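Cell 2 notebook, October

Started 09:40. Purpose of today's entry: get the equipment list for next year into a state where it can be sent off. Current draft is in the shared folder but the reasons are scattered over several months of notes, so I am pulling them together.

Budget position. The small equipment line has 1,000 left in it for this year and anything not committed by the end of the month goes back. Next year's line is not confirmed. Working assumption is that it will be the same or slightly lower, so items that can be bought now should be bought now, even if they sit on the shelf for a bit.

Candidates, in the order I would buy them:

1. Spare gripper fingers. Tradside quote is 49 per pair, no discount below ten pairs. Lead time quoted as three weeks, last order took five. We are down to one spare pair. Proposing four pairs, 196 total. Printing our own was tried in spring and the tips crept under load on the thin handles, so not counting on that.

2. Wrist camera, one spare. Coste, 400 with cable. No spare at present. If one fails, that arm is out for as long as delivery takes. Cable alone is not sold separately, which is annoying, as I would expect the cable to go first.

3. Replacement table top. Bralska will cut to size but have not priced it yet. Asked for matt white again, same fixing holes. The surface is marked and the marks show up in the wrist view. Asked whether they can do a harder finish and what it adds.

4. Hand tools for the object set. Mixed screwdrivers, knives, hex keys, one more stapler. Low cost, Funport has most of it. I want more handle shapes in clear plastic, of which we have too few.

5. Storage. One more mesh basket, same pattern as the existing ones, fixed to the frame.

Bench as used for the tools task: 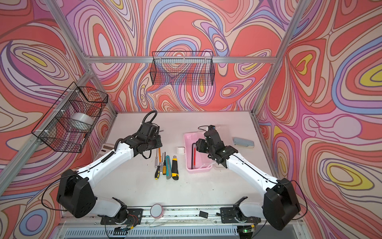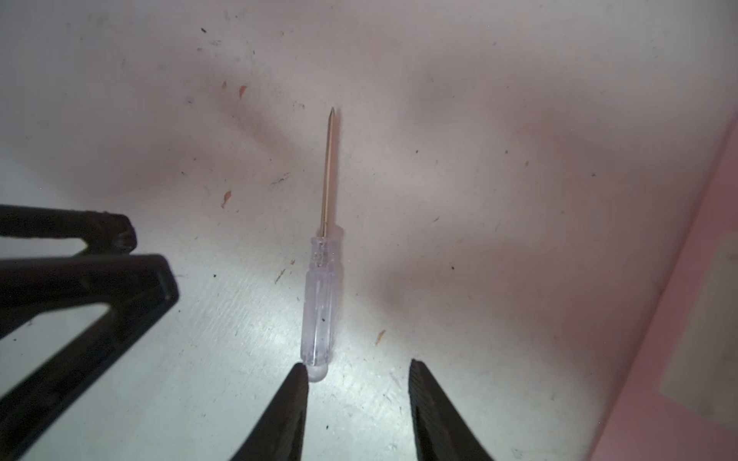
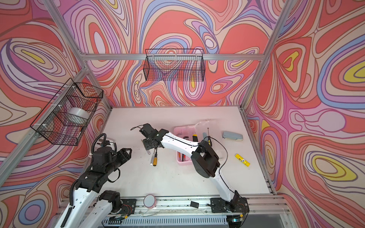

Total for items 1 and 2 is 596. That leaves 404 for the table top, tools and basket. If Bralska come in under 300 the whole list fits. If they come in over, the basket goes first and then the stapler. I would not cut the fingers to three pairs to make room. We have done that sum before and regretted it.

Arms. Third arm is not in this request. The case for it was throughput, but logged time says otherwise: most of a session goes on resetting objects between runs and checking recordings afterwards. A third arm would sit waiting for the same resets. Revisit if the reset procedure gets shorter.

Rail. If a third arm is ever bought the front rail will need extending or the bases moved closer together. Have not measured reach overlap for the second option. To do, low priority.

Clear handles. The transparent screwdriver handles are harder to locate from the wrist view than the opaque orange and yellow ones, at least by eye on playback. No figures yet. If it holds up I would put more money into item 4 and less into the walls, where there was talk of ordering a second pattern. Wall covering is cheap, but changing it takes the cell out for most of a day.

Lighting. Shadows on the table from the arms themselves. Funport list a diffuse panel that would bolt to a frame bar, but the listing gives no colour temperature and no dimming range. Emailed them at 11:15. Not adding it to the list until there is an answer.

Consumables. Tape, zip ties and wipes come out of the general line and should not be in this request. Took them out of the draft. Somebody had also put the calculator in as a capital item, removed.

Tradside account: the quote is valid for thirty days and was issued at the start of the month. Order needs raising before it lapses or the price goes back to list. Purchase form wants a second supplier for comparison above 150, so I need one more finger quote. Bralska machine parts as well as tops, will ask them in the same message as the table.

14:30. Bralska replied. Table top price to follow, harder finish is possible but adds two weeks. They do not do fingers. Need to find another comparison quote.

15:10. Draft updated with items 1 to 5 and totals. Item 3 left blank. Power supply check still outstanding, carry over to next entry.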